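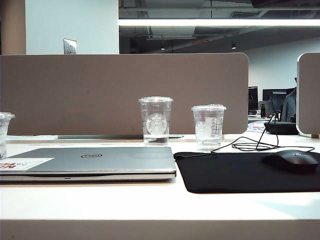

Whether a commercial bindery still has anything to offer a county library was the first point raised by a colleague in Circulation when the visit was proposed, and the same colleague asked that the report say plainly what rebinding costs in staff hours as well as in dollars. The sections that follow try to do so.

Visit to the Zürcher Bindery, Moloneck
Report of the Collections Department, Barkport County Library
14/12/2024

Purpose of the visit

The Library's present binding contract ends in February. It covers local newspapers, county and town reports, and worn books from the lending shelves that are out of print. Zürcher, which has expressed interest in the next contract, invited the Collections Department to tour its plant in Moloneck and to bring a sample box of material for assessment. Staff from Collections and Circulation attended, together with a member of the Local History Room. The tour lasted one working day, including a long session with the estimating office in the afternoon.

The department had not visited a bindery during the life of the current contract. Several of the instructions on our shipping forms turned out to be out of date in their vocabulary, and a revised form is attached to the copy of this report kept in the department office.

Travel and arrival

Moloneck is 126 miles from Barkport by the river road. The party used one of the Library's vans, which allowed the sample box to travel flat. Staff making the same trip should note that the bindery's mailing address is the downtown office, while the plant itself stands on the east side of the rail line and is reached by the second crossing. Parking is at the loading side. Visitors sign in at a counter beside the receiving room and are asked to leave coats and bags there. Closed shoes are required on the floor.

The plant occupies a single-story brick building that was put up as a shoe factory. The north wall is mostly window, and hand work is done along that side for the light. The machines stand toward the middle. Receiving and shipping share one end, an arrangement that the firm says it intends to change.

Receiving and collation

Each shipment is unpacked against the customer's list and given a job number. A slip carrying that number stays with the volume through every stage and is removed only at final inspection. The party was shown a shipment from a law library in progress, and it was possible to follow a single volume from table to table by its slip.

Collation was the part of the tour most useful to us. Every newspaper run is checked page by page for order, missing issues, folded corners, and stray inserts. When something is missing the volume is set on a holding shelf and the customer is sent a query. Zürcher will hold a volume for up to four weeks while the customer looks for the missing issue. After that it is bound with a stub, so that the issue can be added later, or returned unbound, as the customer prefers. Our current contractor binds without a query and notes the gap on the invoice. The Local History Room has had to have volumes pulled apart on this account, and the holding shelf was received with some interest.

Advertising inserts are removed unless the customer asks for them to be kept. The Local History Room does wish to keep them, and this will need to be written into any contract. A pocket at the back of the volume can be supplied, although the estimator advised against filling it thickly, as the board then begins to bow.

Sewing and gluing

Zürcher offers three ways of holding a text block together: sewing through the fold, oversewing, and double-fan gluing. The floor supervisor gave a clear account of each and was frank about the limits of oversewing, which eats up the inner margin and produces a volume that will not lie open on a scanner. The plant still does a good deal of it for customers who require it by name. Our own specification requires it by name. It was copied forward from an earlier contract, and the department recommends that the clause be dropped.

For single sheets with narrow margins the plant now uses double-fan gluing with a cold adhesive sold under the name Grelteck. The text block is clamped, fanned first to one side and then to the other, and glued at each pass, after which a cloth lining is laid on. The block then rests under weight overnight. Staff were invited to handle finished volumes made this way. They opened flat on the table and the pages at the center turned easily. The firm supplied a data sheet for the adhesive, which has been passed to the Local History Room for comment on its suitability for material that is to be kept permanently.

Sewing through the fold is done by machine where the folds are sound and by hand where they are not. Torn folds are first mended with thin paper and paste. The mending bench was busy at the time of our visit, and the supervisor stated that this is where delays most often occur.

Covers and lettering

Cloth is stocked in a range of colors. The department had hoped to continue the dark green used on the bound Barkport newspapers, and took one volume along as a match. The nearest cloth in stock is slightly bluer. On a shelf the difference would be visible at the point where one contractor's work stops and the other's begins, and Collections does not regard this as a serious objection. The Local History Room asks that its reservation be recorded.

Spine lettering is stamped in white or gold foil. The firm keeps a spine pattern on file for each title, giving the height of each line of lettering, so that successive volumes agree. We would be expected to supply a rubbing or a measured sketch for each title at the start of the contract. This is a considerable piece of work. The department estimates that the newspapers and the annual reports can be done before the first shipment and that the smaller series can follow as each next falls due.

One point for Circulation: the plant can stamp the call number at the same time as the title, at no added charge, provided that it is typed in full on the slip. At present our own staff apply printed spine labels to rebound books after they return, and these labels lift with use.

The sample box

The box contained a run of newspapers, a set of town reports in paper covers, two children's books with broken spines, a cookbook, and a road atlas. The estimator went through them with the party one at a time.

The newspapers were judged suitable for double-fan gluing, with the exception of one month in which the paper had become brittle at the edges. For that month a box was recommended in place of binding. The town reports could be sewn together by decade. The children's books were described as ordinary work. The cookbook had been mended in the Library with pressure-sensitive tape, and the estimator said that the tape would have to be lifted by hand before anything else could be done, at a cost greater than that of a replacement copy. The atlas has maps running across the gutter and was returned to us with advice to leave it as it is.

The firm asked that library staff stop using tape on any book that may later be sent for binding. A notice to this effect has been drafted for the workrooms at all branches.

Costs and turnaround

A standard rebound book of ordinary size was quoted at a flat price for orders of 50 volumes or more. Newspaper volumes are priced by height and thickness, with a separate charge for mending. The written quotation is held by the Purchasing Office and is not repeated here. The Library sent out 400 volumes under the current contract last year, and Purchasing has been asked to compare the two price lists on that basis.

On staff hours, the query raised before the visit can be answered in part. Preparation of a shipment would take longer under the Zürcher system in the first year, chiefly on account of the spine patterns. Checking on return should take less time, as the numbered slips and the customer's list are sent back together. Labeling would cease. The department has no firm basis for stating whether these changes balance, and proposes to keep a record of hours during the first two shipments.

Turnaround is quoted from the day of receipt at Moloneck and excludes time on the holding shelf. Pickup and delivery are by the firm's own truck, which already makes a stop in Barkport for another customer.

Recommendations

The department recommends that Zürcher be invited to submit a formal bid along with the present contractor; that the binding specification be rewritten to remove the requirement for oversewing and to allow double-fan gluing for single sheets; that all bidders be asked to describe how missing issues are handled; and that the treatment of newspaper inserts be settled with the Local History Room before the bid documents are sent out.

Material from the sample box accepted for binding has been left at the plant as a trial order. The remaining items, including the atlas, have been returned to their branches. Cloth swatches and two sample volumes may be examined in the Collections office during regular hours.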